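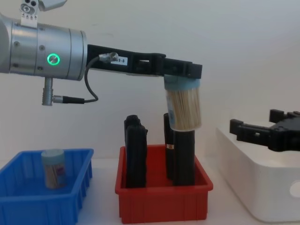
A black plug and a thin cable with a small silver connector at its end.

April 4, 2024
By the Hivcombe news desk

Hivcombe's first spring cord roundup brought in 1,408 pounds of old cables, chargers, plugs and power strips in March, more than double what the town had hoped for, and the Shevchuk Library is already making plans to do it all again in the fall.

The goal going in was 600 pounds. That number was passed before the second week was over, and the bins kept filling up. By the time the drive closed, 581 households had dropped something off, many of them more than once. Staff at the front desk got used to seeing the same faces come back with another bag after a second look through the hall closet.

And what a haul it was! There were phone chargers by the hundred, of course, along with printer cables, telephone cords still in their twist ties, strings of holiday lights, extension cords in every color, and a great many of those heavy black power bricks that outlive whatever they came with. One family turned in a full set of cords for a stereo they sold years ago. Another brought a shoebox labeled "DO NOT THROW OUT" in three different kinds of handwriting.

The idea started small. The library had been getting calls about where to take broken chargers, which aren't supposed to go in the blue curbside carts. Loose cords wrap around the sorting equipment and can shut down the line while workers cut them free. The county drop-off site takes them, but it's a long drive from the east side of town and it closes early. So the library asked if it could put out a few bins in the lobby, and the town said yes.

Unik Hardware on Mill Street heard about it and offered a second drop-off spot next to the paint counter, which helped a lot with people who were running errands anyway. The store also lent the scale.

Everything that couldn't be used again went to Penow Metals, the scrap yard out past the rail crossing. Penow strips the outer covering and sells the copper inside, and it agreed to pay the library the going rate for mixed wire. The check came to $265, and the money will go toward new batteries and bulbs for the flashlights, lanterns and headlamps that patrons can borrow with a library card.

The best part of the drive may have been the swap table. Anything that looked clean and whole was set out near the magazines with a sign that said "Take what you need," and people did. It was busy all month. A retired couple found the exact cord for a camera they hadn't been able to charge since their last move, and they went home to look at pictures of their grandchildren as toddlers. A middle school student left with a bundle of audio cables for the drama club. Several people came in to get rid of things and walked out with something in their pockets - a hazard of the job, according to the front desk.

Cords with cracked covers, bent prongs or bare wire were kept off the table and put straight into the scrap bins. The library asks that people keep doing the same at home. A cord that feels hot when it's plugged in, or only works when it's held at a certain angle, is done.

A few things turned up that the drive couldn't take. Loose batteries are the big one, and those should go to the county site with a piece of tape over each end. Light bulbs, whole appliances and TVs weren't part of the drive either, though the library has a printed list of where each one can go. Copies are at the desk and at Unik Hardware.

The fall roundup doesn't have dates yet. The library would like to hold it for a full month again, with a bigger swap table and a sorting afternoon where people can bring in a mystery cord and get help figuring out what it belongs to. The lobby bins are gone for now, but the swap table was so popular that a smaller version is staying put beside the magazine rack through the end of the school year. Cords can be taken any time the library is open, and there's no limit.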